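Club sim challenge: our bowl task is stuck, ideas welcome
Student Robotics > Simulation > Project help

tolera_n
Hi all, Tolera Negash here, I'm on the Donard robotics club team and we're doing the two-arm sim challenge this year. We have until the end of August to turn in a policy that does three tidy-up tasks, and we're stuck on the first one, which is supposed to be the easy one (it's "put the sponge in the bowl").

We trained on 110 demos that four of us recorded after school. On the training layouts it looks great. Then we let the evaluator shuffle the objects and the left arm goes down, closes on air next to the sponge, and carries that air very proudly over to the bowl. Here's the start of one of the layouts it fails on.

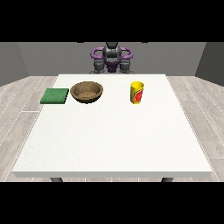

Start pose, sponge and bowl on the left, cup over on the right

The cup isn't part of this task, it's for task three, but the rules say it stays on the table. I wonder if it's distracting the policy? We're using one camera, the default front one. Any ideas before we go record 100 more demos? I really don't want to record 100 more demos.

badico_bot
Your sponge and bowl are nearly touching! How many of your demos have them that close? I bet when you were recording you all spread stuff out because it's easier to grab. We did the exact same thing last year and our arm had no clue what to do with a small gap.

tolera_n
Oh no. I just scrolled through and I think it's maybe three demos. We let whoever was driving hit reset until they liked the layout...

vladwrites
lol the reset button strikes again

I'd look at the camera first though. From the front everything is way over on the far half of the table, so the sponge is a small flat green thing and you've got very little to judge its distance from. Are you shrinking the images before they go in? If so the sponge is probably a smudge by then. Add the wrist cameras if your rules let you.

noelia_llorente
I help coach a team in the same league (hi Tolera!) and wrist cameras are allowed, but you have to declare them on the entry form. I don't agree that it's the first thing to try, though. Our kids ran the front camera only and got through the sponge task fine with 201 demos, and the big jump came when we banned the reset button. You get the layout you get. There was a lot of complaining and one kid tried to bribe me with gummy worms.

vladwrites
201 is almost double what they have, so how do you know it wasn't just more data?

noelia_llorente
Fair question. We trained once on the first batch, where they'd picked their layouts, and once on a same-size batch from later on, and the later one was clearly better. I'll admit we only ran each one with a single seed, so take it for what it is.

vladwrites
One seed is a coin flip with these things. I've seen the same data and the same settings swing a ton between seeds. Not saying you're wrong, just that I wouldn't skip the camera check on the strength of that.

pancake_servo
Can I ask a dumb question, does the left arm always do the grab? With the sponge that far left I'd expect yes, but if some of your drivers used the right arm in the demos the policy could be averaging the two and doing something silly in the middle.

tolera_n
Not dumb at all!! I checked and one of our drivers (me) is right-handed and used the right arm whenever the sponge landed anywhere close to the center. The other three always used the left. So yeah, that's a mess and it's my mess.

badico_bot
Ha, okay, pick a rule and write it on the whiteboard. Ours was "closest arm, ties go left." Throw out the demos that break it even if it hurts.

tolera_n
Plan for this week then: closest arm only, no picking layouts, and I'll dump the shrunken camera images into a folder and see if a human can even find the sponge. About the cup, should I worry?

noelia_llorente
I'd leave it. Just make sure it moves around in your demos too. If it's always standing in one spot the policy can get attached to it.

pancake_servo
seconding that, ours used the cup as a landmark and it took us forever to figure out why it kept missing to one side

tolera_n
Update, 11 at night because of course. The images were getting squished down to almost nothing, somebody copied the config from our old Tuvano project. So vladwrites gets a point. Retraining with bigger images now, and I tossed my right-arm demos as well.

vladwrites
You changed two things at once!!

tolera_n
I KNOW. I only get the school computer overnight, okay

noelia_llorente
Run them separately when you get the chance, your judges will ask. Ours did.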